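Home | About | Questions | Study Circles | Contact
Filed under: Racial Justice / Common Questions

Questions People Ask Before Joining a Study Circle 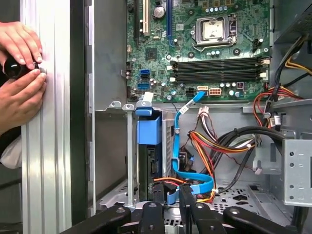 Vol. 2, No. 2

What is a study circle?
It is a small group that meets in the evening to read and speak about race in our town. The Amden circle began in January, after the meeting about the school borders. We read one short text each time, and then everybody may speak.

Do I need to know the history already?
No. Many of us did not learn it in school. I myself grew up in another country and had to begin from the first page.

I am white. Will I be blamed?
You will be asked to listen, and sometimes this is not comfortable. We speak about what was done and what is still done - housing, hiring, traffic stops - and what each of us can change.

I am Black and I am tired of explaining. Is there a place for me?
Yes. You don't have to teach anybody. There is also a separate circle for Black members, led by Priya Crenshaw's co-chair, and you can go to one or to both.

Is it a religious group?
We use the lower room of the church on Modar Street, but members have different faiths or none. Some evenings close with a prayer. You may stay or leave before it.

What does it cost?
Nothing. The Vaněk Fund pays for the books. We printed 200 copies of the reader, and you can keep yours.

Can I bring my children?
From the age of twelve, yes. For smaller children, please call first.

How do I sign up?
Write to Priya Crenshaw, P.O. Box 2327, or leave your name at the Bivov bookstore. The next circle opens on 12/10/2002.

Home | Back to Questions | Next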